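June 12, 2019
By Bakari Lyimo

Hi all, quick update on the Plostotville reading club grant. We've now lent out 1100 books (the target was 1000!) and the Vesham branch finally has its own shelf.

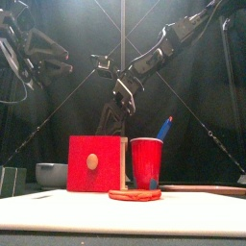
Four families joined after the February story night, and I'd love to run another one.

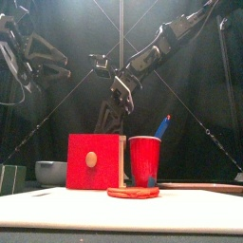
Money

We're still on budget. Caso gave us a discount on the large-print order, so there's a bit left for bus fares. 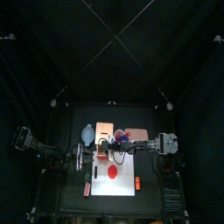

Story night number two needs a backdrop, and I'd like to buy cloth for it. Plain black fabric walls like those would do nicely, clamps and all.

Related updates
Buzatu branch: new opening hours
Large-print wish list

Contact Bakari Lyimo | © 2019 | Back to top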